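Converting Kotian to a Dice Pool System
Speaker notes, Hye-jin Ma
March 13, 2025

Slide 1. Title. Say who I am: line developer on Kotian, responsible for the rules conversion. Setting text is handled by others and I will not take questions on the metaplot.

Slide 2. Scope. The original game used a percentile engine. The core book had 38 skills, each rated from 1 to 100. The new edition uses the Plallo rules, which are d6 pools with a target of 5 or higher. We had a license for the engine and a fixed page count of 200 for the new book. Everything that follows comes out of those two constraints.

Slide 3. Skills. Our first pass mapped each old skill to a new one and divided the rating by ten. Do not do this. A starting character in the old game had a 42 in a main skill, which became four dice. Four dice against a difficulty of 2 successes gives a 41 percent chance, so the numbers looked fine. At the high end they did not. Eight dice clears the same difficulty 80 percent of the time, and ten dice clears it 90 percent of the time. Veterans stopped failing at routine work earlier than the fiction wanted.

Slide 4. Fix. Cap pools at eight. Experience past that point buys specialties. A specialty allows one reroll and adds no dice. Show the table, pause, let people read it.

Slide 5. Ship combat. Percentile version tracked heading, range and heat for each ship. Plallo has range bands only. We kept heat, dropped heading, and moved range into the bands. Playtest groups at Zomevis asked for heading back — we put it in an optional sidebar.

Slide 6. Gear. Old weapon damage was a die roll. New damage is a flat value plus extra successes. Mention that armor has to be recalculated at the same time, or light weapons stop working.

Slide 7. The Girnasano adventure. Converted last, in July. Opposition stats went from half a page to three lines each. The saved space went to maps.

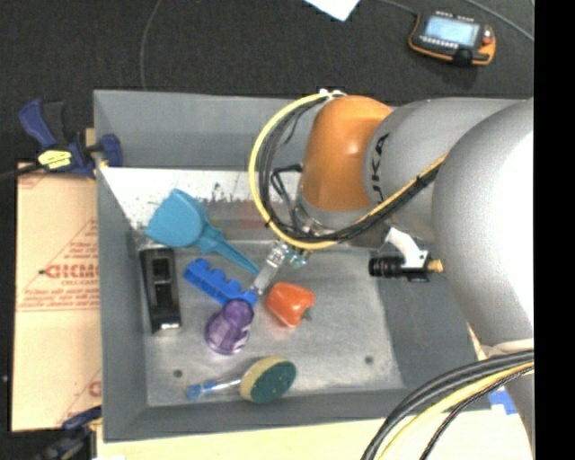

Slide 8. What I would change. Convert the adventure first. It uses most of the subsystems, and it would have shown the veteran problem before the skill chapter went to layout. Also keep one shared file of every difficulty number in the book. We had two, and they disagreed on vacuum exposure.

Slide 9. Questions. Repeat each one into the microphone for the recording. The conversion tables are in the handout, page 2.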